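Can a gripper clean a bathroom yet?

Posted November 2023

Jui-lin Cheng asked me in April whether I would let a machine clean my bathroom. I said no and then spent far too long working out why. These are my notes so far.

Floors are mostly done. A flat surface, a known map and a brush will get you there. The hard part starts at knee height, where the surfaces curve and the tool has to press with a steady force while the wrist keeps turning.

I timed myself on the tub at home: 340 seconds for the basin and rim, 116 for the faucet. The faucet has a small fraction of the area and took a quarter of the session. Most of that went on getting a cloth behind the handles, which I do by feel. A two-jaw gripper with flat pads has very little feel to work with.

Glossy material makes it worse. Depth sensors do poorly on white acrylic and polished tile, and a basin with no texture gives a tracker almost nothing to hold on to. Bohumila Bednárik gets around this by recording the motion from hand-held grippers with marker cubes on top, so the pose comes from the cube and the tub can be as shiny as it likes. I think that is the right approach for now — it gives you clean trajectories, though it says nothing about contact force.

Then there is clutter. A showroom floor has power cords across it, boxes, a cup by the tub. A person steps over a cord without planning to. 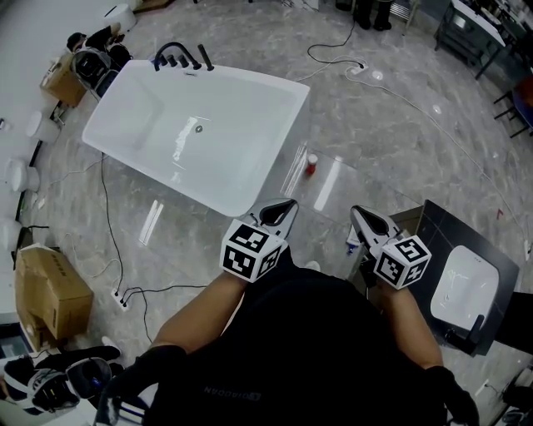 What I would trust today

Wiping an open rim, yes. Picking up a cup, yes, at 40 percent of my speed. Anything behind a faucet, no. I want to repeat the timing with a force sensor in the wrist before I write more on it.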